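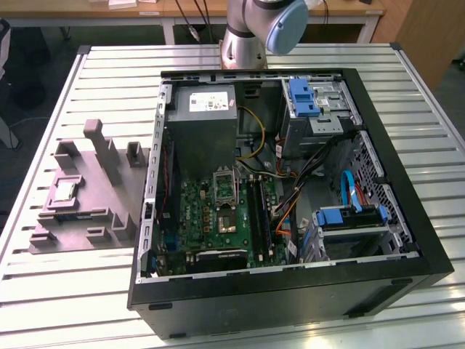

Ticket 852 — CPU insertion station, demonstration cell
Site: Skilcombe
Opened: 6th November
Priority: high (visitors from Perninby expected in the afternoon)
Status: closed, with one open point

Problem as reported
During the rehearsal for the open day, the arm picks the CPU from the fixture, moves to the computer and stops above the socket. The controller shows message 173, "approach not confirmed". The arm does not go down. The same program ran without error in September at the Peng site.

09:10 — I repeated the cycle three times at slow speed. Same stop every time, at the same height. The gripper holds the chip correctly, so I do not think that the pick is the cause.

09:35 — Checked the socket by eye. Retention frame is up, lever is up, nothing is inside. The case lies on its side with the panel off, as the work instruction asks.

09:50 — Checked the pocket in the printed fixture. The chip sits flat inside the border. I cleaned the pocket anyway with a dry brush. No change.

10:20 — Compared the settings with the backup from Peng. The approach height was 300 mm in the backup and is 300 mm here, so it is correct. But the table position in the program is still the one of the old table. I understand from the shift notes that the cell was moved to the slatted aluminum table last week and only the fixture was taught again. The computer was not.

10:45 — Taught the socket position again, using the corners of the socket as reference. Please note that the cables near the board must be kept away from the path before this is done. I moved the yellow one a little to the side by hand.

11:15 — First full cycle without message. Then I ran 16 cycles at demonstration speed, all of them finished. After each cycle the chip was put back in its pocket by hand.

13:40 — Visit started. The group stayed behind the line on the floor and saw four cycles. One visitor asked if the arm can also close the lever. It can not, in this version an operator does it. I have written the question down for Warneo, who makes the program.

15:05 — Visit finished, arm parked, new positions saved under the name "Skilcombe table 2".

Open point
The checklist for moving the cell has no line for teaching the computer position. Please add it before the next open day. I can not edit this document with my account.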